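Temley opens bedding and book exchange in Promthorpe

For release in September

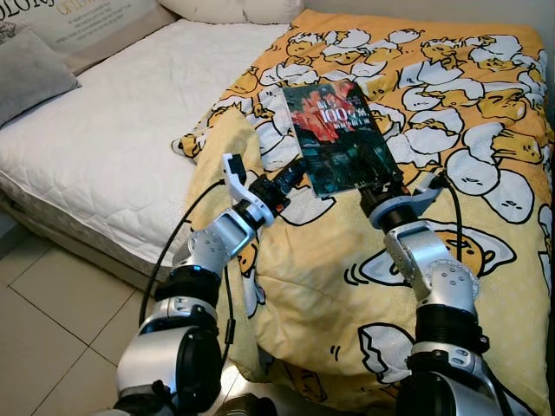 Temley, the household goods shop of Promthorpe, will open a new exchange corner for children's bedding and paperback books this September. Families can bring duvets, quilted mattress covers and books which are in good condition, and take home others for the same number of tokens.

The corner has 39 shelves and is placed on the upper floor, beside the curtain department. It will be open from 10 in the morning, and visitors do not need to book a time.

The idea comes from our smaller shop in Cilcombe, where a trial was held during 7 weeks of spring. In this period 66 households took part. Duvets with cartoon prints were the most wanted items, and bedtime books came directly after them. Books in Chinese and other languages are also welcome - we were asked for them many times in Cilcombe.

All bedding must be washed before it is handed in. Pillows and electric blankets can not be accepted. Each family may exchange up to 100 items in one year.

The shelves were made by the joinery Blöndal, which also delivered the reading bench near the stairs.

Tokens are available at the main till of Temley. Questions from the press can be sent to the shop office in Promthorpe.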